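May 10, 2021

I slept badly again, so I went to the coffee room early and sat on the long seat by the wall. I like this place before the others come. The owner says it will be named Huanca from next month, but on the paper in the window it is still Lirnora, and I think I will call it Lirnora for many years, because I am slow with new names.

My plan was to study 42 new words before lunch. I studied five. The rest of the time I looked at the big painting of the coffee plant. I have come here since February and I never looked at it with real attention. My grandmother had coffee bushes behind her house in Dostivier, only a few, and as a child I had to pick the red fruits into a tin bowl. I remember that my fingers were sticky, and that I was stung one time by something and cried until supper.
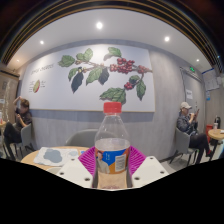 The water bottle and the coffee branch.

Near the branch there is a small drawing of one coffee fruit cut in half, green with a red-brown middle, and some very small handwriting next to it. There is also a slanted line of writing, very faint, and the last word I could read was "coffee." I did not want to stand up and put my nose to it.

I drank no coffee today. The doctor told me to stop for two weeks, and this is the sixth day. It is a strange punishment to sit under so many red cherries with a bottle. My head hurts less than it did in the beginning, but I am still not a pleasant person before ten o'clock. I was short with my sister on the telephone and I must call her back.

I paid 84 for the small cake, which is too much, and it was dry. At Olerar the same cake is cheaper, but there they play the radio loudly and I can not read.

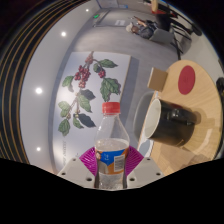

— the author

The bottle has a blue and orange label and a bright red cap, almost the red of the fruits. The water in it is the kind with bubbles. I prefer it without, but I am learning to like it, as I am learning to like many things this year.

When I came home I found my old notebook from Dostivier. It has nearly 764 words in it, written with a pencil, and many of them are wrong. I corrected one page. Then I wrote "cherry" and "branch" at the end, although I know them well already, and made the soup. Tomorrow I must pay the electricity and call my sister.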